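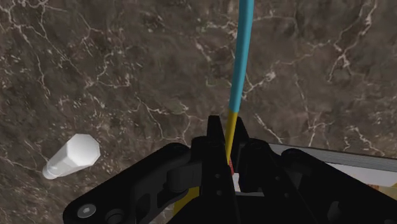 Troltik, célula virtual de bancada: apreciação técnica

Avaliação elaborada para o serviço de automação de Plurngate
Relator: Crisóforo Cuautle

O Troltik, editado pela Zemilitz, é um pacote de simulação destinado à preparação de células com um único braço manipulador em ambiente de cozinha. A licença avaliada custa 1.599 euros por posto e inclui o editor de cena, o módulo de garra e um catálogo de 167 objetos domésticos. A presente apreciação incide sobre a montagem da célula e a sua manutenção ao longo de várias semanas de utilização. O treino de políticas de controlo ficou fora do âmbito.

Instalação e configuração inicial

A instalação decorreu sem incidentes. O assistente pede a posição da base do braço, a altura da bancada e o modelo da garra, e gera a partir desses dados um ficheiro único de célula. O processo completo demorou 30 minutos na primeira tentativa. O manual recomenda fixar a base antes de carregar os objetos, recomendação que o serviço subscreve: numa das sessões a ordem foi invertida e foi necessário repor manualmente todas as poses.

O módulo de garra, designado Kao, merece apreciação favorável. A abertura dos dedos, a força máxima e o atrito das pontas são editados num mesmo painel, e as alterações têm efeito imediato. Os valores de atrito propostos por defeito revelaram-se baixos para objetos finos e compridos, que rodavam entre os dedos durante a elevação. Após correção, o comportamento manteve-se estável em mais de 100 ciclos consecutivos.

Disposição dos objetos e colisões

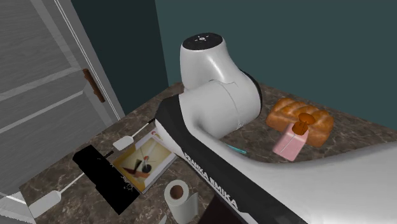 A verificação de colisões constitui o ponto mais fraco do produto. O editor assinala corretamente o contacto entre o braço e a bancada, mas aceita sem aviso sobreposições entre objetos do catálogo. Na célula de ensaio, com pão, livro, rolo de papel e duas espátulas brancas sobre a bancada escura, a haste da espátula mais próxima confunde-se a meio com um volume preto, e o contorno deste surge irregular, em fragmentos, junto ao livro. Um defeito desta natureza pode passar despercebido a quem trabalhe apenas com a vista da garra. Recomenda-se a inspeção de cada disposição a partir de uma vista geral antes de se iniciar qualquer sequência.

Foi igualmente verificado o arquivo das disposições. O programa guarda as poses com precisão suficiente, porém não regista quem as alterou nem o motivo. O serviço passou a manter uma folha própria para esse efeito.

Manutenção da célula

A atualização distribuída em agosto substituiu os parâmetros de atrito pelos valores de origem. A Zemilitz respondeu ao pedido de assistência no próprio dia e forneceu instruções para exportar o perfil do Kao antes de cada atualização. A solução funciona, embora devesse estar automatizada. O ficheiro de célula, pelo contrário, foi lido pela nova versão sem qualquer conversão.

Parecer

O serviço considera o Troltik adequado à preparação de células de bancada por equipas com experiência prévia em simulação. Para equipas sem essa experiência, a ausência de avisos de sobreposição exige acompanhamento nas primeiras montagens. Propõe-se a aquisição de uma licença, ficando a segunda dependente da correção do verificador de colisões, já solicitada por escrito ao fornecedor.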